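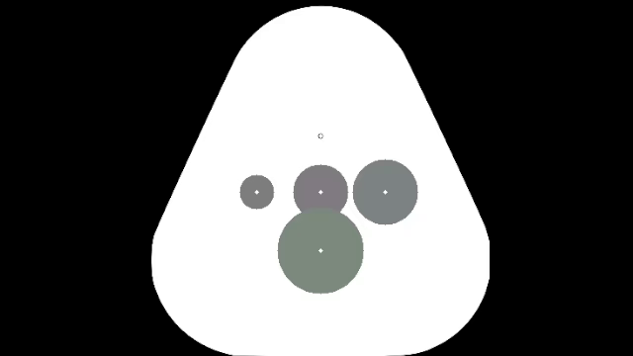
Why bother with touch when cameras keep getting better, one reader asked us after working through the draft of this chapter. If the robot can see the part, and see its own fingers, what is left to feel? It is a good question, and students bring it up every time we teach this material. Keep it in mind as you read, because by the end of Section 9.4 you should be able to answer it with data of your own.

Chapter 9
Learning When a Grasp Will Hold

9.1 The moment after the fingers close

Up to now we have treated grasping as a problem of getting there. Chapter 7 found a place to put the fingers, and Chapter 8 planned a path to it. Now comes the part we enjoy most! The fingers have closed, the arm is about to lift, and there is a short pause in which the robot could ask itself a very useful question: do I have it?

A camera has a hard time answering. At the moment of contact, the fingers hide the very patch of surface that matters. Two grasps can look almost the same from outside and behave completely differently on the way up. One holds the part near its balance point. The other pinches it near one end, and the part swings, turns and drops.

A touch sensor reads from the place the camera can't see. Even a simple one, with a few sensing points under a soft cover, tells you which points are pressed and how hard. That is very little information next to a full color picture, and yet it goes a surprisingly long way. Most of this chapter is about how far.

9.2 The Gendcombe experiment

We will follow a single study from start to finish, the one run at the Gendcombe lab and first written up in October 2022. It is small enough to understand completely, and its records are tidy, so you can rebuild every table from the raw logs.

The robot made 1,284 grasps on eight kinds of metal parts. For each grasp the log stores three things: the touch readings at the moment the fingers stopped closing, one overhead picture from before the grasp, and a label written after the lift. The label is "held" or "dropped." A grasp counts as held only if the part was released over the bin and landed inside it. Parts that slipped on the way across count as dropped, even if they rose well clear of the table first.

The first 1,000 grasps were used for training. The remaining ones were put aside and left alone until the model was finished. Please do the same with your own data. Peeking is very tempting, and it spoils the test.

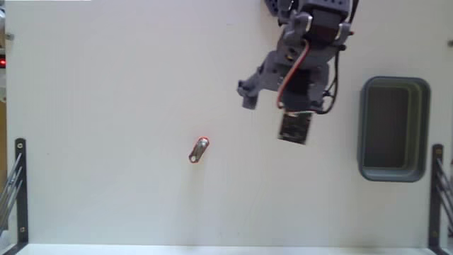 Finding the part comes before feeling it, and the Gendcombe team kept that first step as plain as they could. They chose a background that makes the job easy: one part at a time, on an open surface, with the bin off to one side. Against a table that white, a silvery part with a bright highlight at its rounded end can still cause trouble, and so can the soft shadow stretching down from it. A careless threshold swallows the shadow and makes the part look longer than it is. The thin red line along the part's edge is a handy thing to check against when you try this yourself. Your own outline should follow the metal and leave the shadow out. From a clean outline you can compute a center and a long axis, and those two are all the grasp planner needs.

Once the part is located, the robot adds a small random shift to the planned grasp. The size of the shift is stored with the log. Without it, nearly every grasp would be a good one, and the model would see too few drops to learn from. Exercise 9.2 asks you to work out what happens when the shift is made too large.

9.3 Three models, one question

We compare three ways to predict the label. Bralus uses only the overhead picture. Plinora uses only the touch readings. Hamada joins the two, and takes the longest to train. All three get the same training grasps in the same order.

Before you run anything, write down which model you expect to win, and by how much. Then write down one kind of grasp on which you expect your winner to fail. Keep the page, as you will need it for Exercise 9.5.

We start with Plinora, the smallest of the three. Its input is a list of eight numbers for each grasp, and its first version fits in a few lines of code.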